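Jotutero glove teleop, pre-run check, station 16
Checked by: Sorcha Ó Riain, 9:40

1. Tracker drivers up, both hands. OK
2. Clock sync. OK, offset 41 ms at first, restarted the bridge, fine now
3. Finger calibration. Left ok, right thumb drifts. Redo befor next batch
4. Cables clear of table edge. See comment 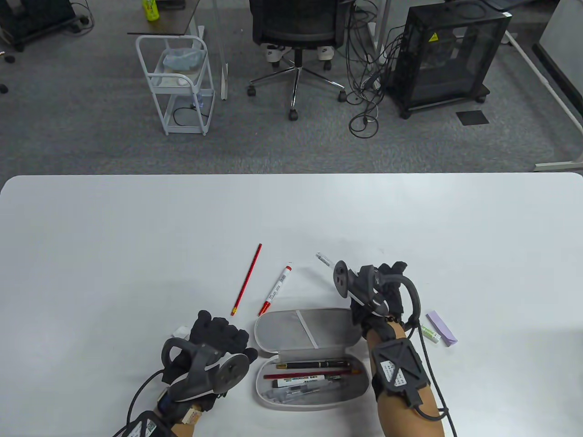
Pencil case task, both gloves on, case open.

5. Planner speed limit loaded. NO, still old config (build 923). Arturo Cocco to push
6. E-stop topic heard by controller. OK

Comment: right arm cables hang past the table, tape them up. Dont start replay until 5 is closed.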